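4.2 What the listings say about shrinkage

I went into this part of the study thinking it would be the easy bit. Read the listing, write down what it says will happen to the curtain in the wash, move on to the next one. It took me most of October, and I was still going back to fix my coding sheet when the weather turned (the early entries are in a different column order, sorry to anyone who opens the data file).

The sample was 700 listings for ready-made linen and linen-blend curtains, taken from the four shops introduced in Section 3: Pruvis, Sitora, Priedītis and Pitton. Of these, 218 mentioned shrinkage anywhere at all. I counted a mention even if it sat in the fine print under the shipping terms, which is where Pitton likes to keep it. Only 106 gave an actual number, usually a percentage, and the rest said things like "may relax slightly" or "allow for natural movement." I have bought curtains on the strength of "natural movement" and ended up with hems well clear of the floor, so I'll admit I was a grumpy coder on those days.

The numbers themselves were a mixed bag. Priedītis gives one figure for length and another for width, and says whether the cloth was washed before it was cut. I wish they all did this! Sitora gives one figure for everything, including the polyester blends, and that can't be right for all of them. Pruvis gives a figure for the unlined panels but drops it once you click over to the lined version of the same curtain. Lined panels are the ones I'd worry about most - if the face fabric pulls up and the lining doesn't, the lining ends up peeking out at the bottom, and no amount of ironing will fix that.

I also looked at whether the care line agreed with the shrinkage line. In 125 listings the two were at odds. The usual pattern was "dry clean only" at the top and a wash shrinkage figure further down, and I suspect the text was carried over from an older version of the product. I left those in the main counts but marked them, so they can be pulled out by anyone who wants a stricter reading.

One more note on coding. Where a listing gave a range, I took the higher end. Somebody measuring for a window needs to know the worst case, and the lower end only tells them how lucky they might get. Using the midpoint changes the ranking of the shops a little (Pruvis and Sitora swap places) and leaves everything else as it was.

Figure 3. First panel: cutting board. Second, third and fourth panels: three-tier shelf rack.

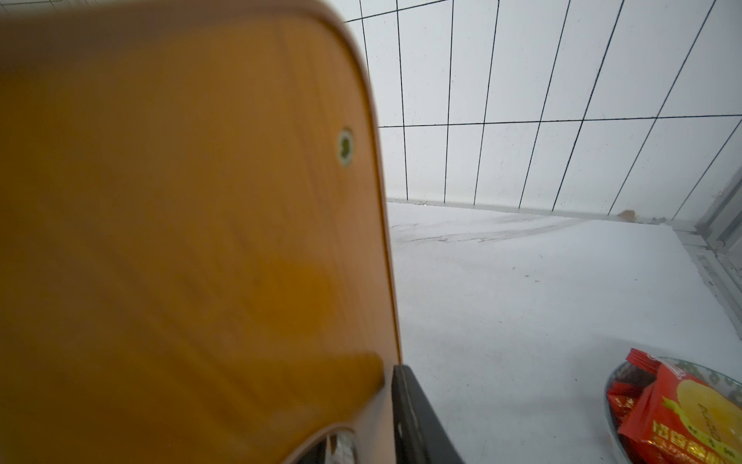
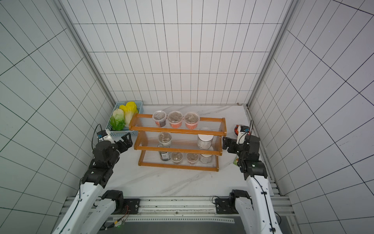
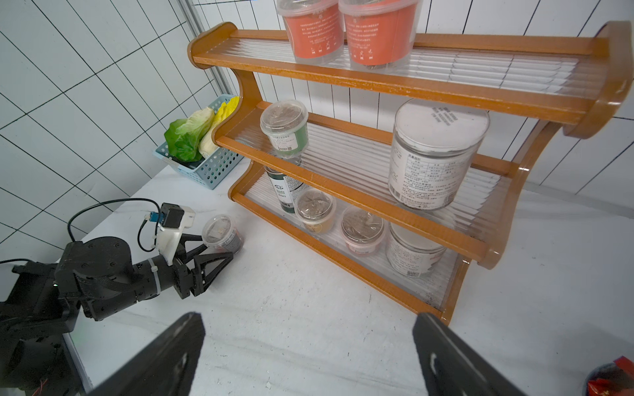
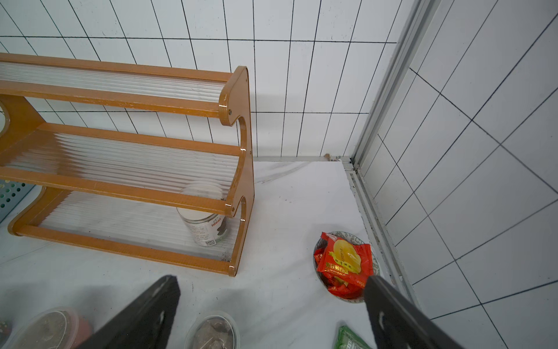 One early reader objected that most buyers never wash their curtains in the first place, and that a missing shrinkage figure might matter less than a wrong drop measurement. I think that's fair as far as it goes. The drop measurements get their own treatment in 4.3, where the same 700 listings are used and the coding was, thankfully, a lot quicker.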